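Hilo sobre cómo organizamos la mudanza de la asociación de vecinos en septiembre. Lo escribo porque varios me habéis preguntado por el presupuesto.

1/ El local viejo costaba 1.887 euros al mes – demasiado para lo que lo usábamos. El nuevo está en la calle de atrás y tiene menos metros, pero entra luz y hay un aseo que funciona.

2/ Pedimos tres presupuestos. El más barato no incluía el desmontaje de estanterías. Lo vimos al leer la segunda página, así que leed la segunda página.

3/ Los textiles van aparte. Sábanas, manteles y cortinas en bolsas cerradas, con el nombre de la sala escrito por fuera.
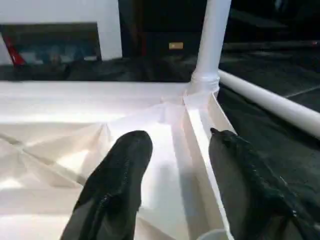

4/ Con los libros, cajas pequeñas. Mererid Bowen llenó una grande de enciclopedias y hubo que vaciarla en el portal.

5/ La furgoneta fueron 199 euros por jornada, con el gasoil aparte. La devolvimos a las 11 de la noche y no cobraron recargo.

6/ El archivo lo llevó Delyth Kemeys en su coche. Las actas antiguas siguen sin ordenar, eso queda para el invierno.

7/ El mobiliario que no cabía se ofreció primero a los socios y luego al instituto. Lo último que salió fue la mesa larga de reuniones. 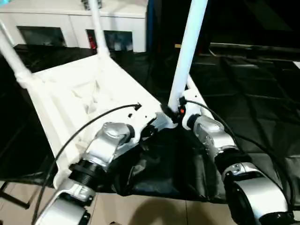
8/ ¿Hay que avisar al ayuntamiento del cambio de sede? En nuestro caso bastó con presentar el acta de la asamblea y el contrato nuevo en el registro municipal. Tardaron dos semanas en contestar.

9/ Falta dar de baja la línea de teléfono antigua. Eluned Pritchard tiene el número de contrato y llama esta semana.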